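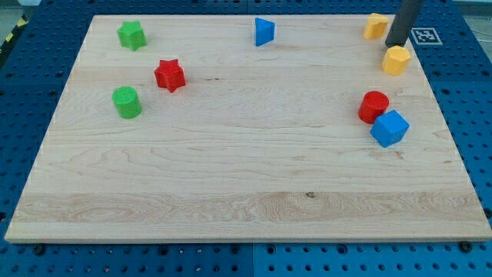 **From:** Piret Žukauskas
**To:** skalier-playthings list
**Date:** Wed 17 June
**Subject:** Re: Small block sets, which pieces to keep together?

Dear all,

I answer between the paragraphs, as the list rules ask. Sorry for the length. I have been sorting blocks for most of this month and my head is full of them.

> We have one big crate of plastic shapes, 858 pieces, which came to us when the Weerakoon nursery closed. No family wants to borrow a crate. We would like to divide it into small bags, but we can't agree on what goes into one bag. Half of us say one color per bag, the other half say one shape per bag. What do the other toy libraries do?

We had the same disagreement in Clordale, and we solved it by doing neither of the two. One color per bag looks very nice on the shelf, but then the child has nothing to sort at home. One shape per bag is the same problem from the other side.

Our small set has eight blocks and four colors, two blocks of each color:

- green: star and cylinder
- red: star and cylinder
- blue: triangular prism and cube
- yellow: two octagonal prisms

If you sort this by color you get four pairs, and everything fits. If you sort by shape you get two stars, two cylinders and two octagons, and the triangle and the cube stay alone. I was at first against it, I wanted every piece to have a partner both ways. But the two single blocks are where children begin to talk. Some put the cube and the triangle together "because they are blue", some put them together "because they have corners", and one boy gave the triangle to the stars, which I think is a good argument.

The yellow pair is the opposite case. They have the same shape and the same color, so they belong together whatever the rule is. For the youngest children I would start with only these two and one star.

> Second question, are the octagons worth keeping? Adults here keep putting them in with the cylinders by mistake when they check the returns.

Keep them, please! With us too the adults mix them up, the children less often. If you look only quickly from the top, an octagon is nearly a circle. We wrote on the bag label "8 flat sides" next to the word octagon and the mistakes became fewer. Ask the person checking to turn the block in the fingers and not to look at all. A cylinder rolls when you lay it down, and an octagon stops on a side.

For the same reason I prefer to have cylinders in two colors and octagons in a third color. Then no child can solve cylinder-or-octagon by color alone if you later take blocks from another bag, but in the basic set the yellow gives a little help. When you divide your crate you could do it the same way, if the colors allow.

> Third, does anybody lend a board or a tray with the blocks? We had felt mats from Renis but they come back full of crumbs and hair.

We gave up felt. Now we lend a plain maple board, big enough that all eight blocks can stand on one part of it and the rest is free. The free part is important, and I would not economize on it. When the board is small, the children build upward at once and the sorting is forgotten. With empty wood in front of them they start to move things into groups. I tell the parents to put the blocks at the far side, mixed, and to leave the near side for the child.

Light wood is better than dark. Against pale maple the red, green, blue and yellow are all easy to see. We tried one board with a dark stain and the blue triangle and the blue cube almost disappeared in the evening. We also tried a painted white one, but it showed every scratch after 3 loans.

Please don't paint outlines of the shapes on the board. One of our members did it with much care, and it was beautiful work, but then it is a puzzle with one answer and the children finish in a minute.

For cleaning: damp cloth, then dry cloth, then stand the board on its edge overnight. Don't leave it lying flat on a table while it is still damp. Ours warped a little the first winter and the cylinders started to walk. We oil it lightly when it looks dry, I have no fixed time for it.

> Last thing, how do you check that a bag is complete? We are thinking of weighing them.

We tried weighing. It doesn't tell you which piece is missing, and also a wet bag is heavier than a dry one. Now we have a card in every bag with the words only, in this order: stars, cylinders, triangle, cube, octagons. The person at the desk puts the blocks on the card one after another and reads aloud. It goes fast. Since we have the card we made 163 loans of the small set, and the blocks we lost were 17, of which most were stars. I suppose the stars go in pockets. If your crate has extra stars, keep them in a separate jar as spares, you will be thankful for them.

One more thing which you did not ask. A few of our cylinders have thin rings on the flat top and others are smooth. I would mix them freely. For a few weeks I tried to keep the ringed ones in their own sets, and it gave me a lot of work and no child has ever noticed it – or if they noticed, they didn't find it interesting enough to say.

If you send me your list of shapes and colors I can try to make a division on paper, so that you see how many full bags come out before you open the crate on the floor. I would need it as a simple table, shapes down the side and colors on the top.

I am also looking for small cotton bags with a flat bottom, if anyone on the list knows a good source. Ours have a round bottom and fall over on the shelf.

With kind regards,

Piret Žukauskas
Clordale Toy Library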